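My grandmother's brooch has gone round the family 3 times and landed, for want of a better candidate, on me. It's a mourning brooch, dated 1809 on the back, with a plait of somebody's hair behind the glass. Nobody knows whose. My cousin Nazanin wears hers (a nice cheerful garnet, I notice) to weddings. I got the hair.

I took it to Maxence Gautier in October, as the pin had gone slack and I didn't fancy losing an unknown ancestor down a grate. He wanted 81 pounds for a new catch and told me off for cleaning the thing with toothpaste. 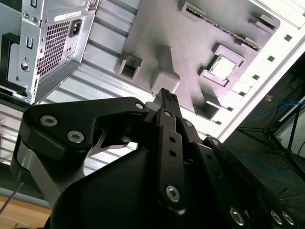

Mourning jewellery was a perfectly ordinary purchase once. You left money in your will for rings, your friends wore them, and everyone knew where they stood. Black was the thing, and matt black for preference, as a shine looked a bit too pleased with itself. I do like it with silver. Those silver screws against matt black metal would make a very decent pair of cufflinks, and I'd wear them before I wore the hair.

I have worn it, mind you - once, to dinner, on a grey coat. Five people admired it. One asked what the brown stuff was, and I told her, and she moved down the table to be nearer the potatoes.

It's back in its box for now. Nazanin has offered to swap for a weekend.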